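Short-stay questions, answered by me (Bautista Insaurralde)

What time can I check in?
Any time after 3. If your bus gets into Briltby earlier, drop your bags in the hallway and go get lunch, I really don't mind!

Do I have to clean before I leave?
Nope! I do the sheets, the floors, the bathroom, all of it. The one thing I ask is that you gather up your trash, wrappers and empty packets included, and leave it in one spot where I can find it.

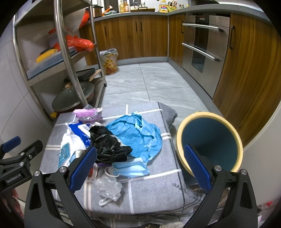
Wrappers and plastic bags on the checked cloth.

Which bin does what?
Green is for food scraps, gray is for everything else. Snack wrappers with the shiny lining go in gray, and so do wet wipes (please, please don't flush those, I've paid the plumber 2 times already and he isn't cheap).
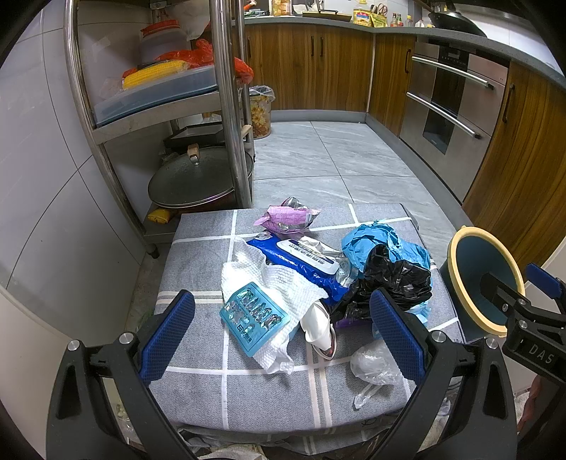
Glass is separate. There's a crate by the back door and I haul it over to the drop-off myself when it fills up, so just rinse your bottles and stick them in there.

Is there a deposit?
Yep, $100, and you get it back within two days of checkout. I've only ever kept one, and that was over a burned countertop.

Can I bring my dog?
One dog, sure. Two if they're small and like each other. Let me know when you book so I can put the good rug away.

Are you open all year?
I close for most of May to paint and visit my sister in Plano. If you need a bed that month, try the Nendotel across the river. Breakfast is decent and parking is free.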